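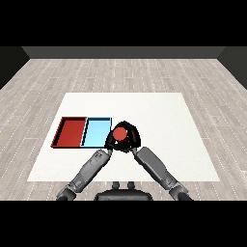
My sister texted back within a minute to ask whether the kids at Brurwood get graded on this, and no, they do not! It's the after-school robotics club, we meet until 6 and the only prize is getting to pick the next task.

Our simulator task this month is sorting, a red cylinder and two trays, red goes with red. Sounds easy until you're the one writing the code for both hands (bless these kids, they have so much patience, way more than I had at that age).

We have 9 students this spring and they work in pairs or threes, and I love how loud it gets.

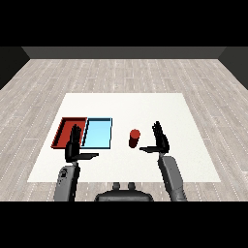
Why not just use one arm, a parent from Prullbridge wrote under my last post. Fair question! One arm would do for a single cylinder, but the Figueroa meet in March has a handoff round, so we want them thinking about both hands from the start.

Run 62 is next, and I'm bringing the good pretzels.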